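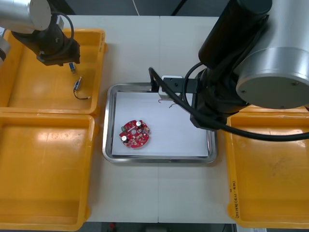 Open day at Grellance, who else went?

skaksoy
Posted 2022-08-19
Drove over for the open day and stayed way longer than I planned. The two-arm bench was my favorite by a mile! Yellow trays on the sides with a little electronic part in one of them, steel tray in the middle with a red round board sitting on a white sheet, one arm on the left going after the parts and the other one hanging over the steel tray. I stood there so long that my coffee went cold. Anybody know if they're doing another one in February? My brother wants to come.

uwe_b
I was there in the morning. Nice people, good cookies, but I wasn't blown away by that bench. It's slow. I timed one part from tray to tray at 13 seconds and my hands do that in two. We had a Wiltix pick and place at my old job that would've eaten its lunch.

skaksoy
Well sure, but a pick and place wants everything on a reel. These were parts with wire leads flopping all over the place. I'd love to see your Wiltix deal with that black wire.

uwe_b
It wouldn't. We had a person for those, and she was faster too :)

ErtugrulA
I'm with Saadet on this one. I do hand assembly, and parts with leads are the ones that make me swear. The lead always swings the wrong way the second you pick it up. Did either of you catch the talk by Muammer Kaplan? He said they ran 377 tries on that board the week before and he put the failures up on the screen, which I liked. Most were bad grabs on the wire. Over 5 minutes of clips of parts getting dropped, and the whole room was laughing (him too).

sibel_d
Missed the talk, the line for the Dolato booth was out the door. Is it true they let people drive the arms?

ErtugrulA
Yes, after lunch. You had to sign up at the front desk. I got one part into the steel tray and dropped the next one on the table. It's harder than it looks, your depth is off the whole time.

uwe_b
OK, that I would have stayed for. Nothing on the flyer about it.

skaksoy
It was on the back, Uwe.

sibel_d
Parking tip for next time: the Akbulut lot across the street was free and half empty. The main one was full by the time I pulled in.

skaksoy
Update, I emailed them about February. They haven't picked a date yet but there's a mailing list, and you can get on it by writing to the front desk. Put "bench tour" in the subject line if you want a turn on the arms.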